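Call for participants: student robot arm project, Stirnthorpe

The Talteser student project is looking for people to join its autumn group. We meet in the Noltton building in Stirnthorpe on Friday evenings, starting in August at 6.30 p.m.

The group teaches robot arms to sort and arrange objects that bend, tangle and overlap. Last year was spent on blocks and cups. This year it is artificial flowers, which are a good deal harder — a stem lying under another stem will drag half the pile along with it.

We have 2 kinds of place:

Operators guide an arm through a task by hand control, again and again, while the movements are recorded. No experience is needed. You will be trained on your first evening. The last group recorded 868 usable runs and we would like to pass 2000 by the end of the spring term.

Builders work on fingertips, mounts and the code that checks each run. Some Python or some workshop practice is useful. Tell us which you have.

Places are open to anyone over 16 who is in school, college or evening classes. Under-18s need a signed form from a parent or guardian. There is no fee, and bus fares within Stirnthorpe are paid back at the end of each month. Long hair must be tied back and loose sleeves rolled up.

At present the arms work on roses, hydrangeas and loose sprigs of leaves. 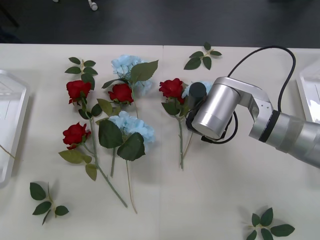

Alžběta Vávra: I did a term as an operator and the first few evenings were slow going. You learn to take the top stem first and leave the leaves until last. I'd say come if you can stand doing the same pick over and over — by the end I was quick at it, and I moved across to the builders after that.

To apply, leave a short note at the Van Dijk desk on the ground floor, with your name, your age and the kind of place you want. Replies go out within a week.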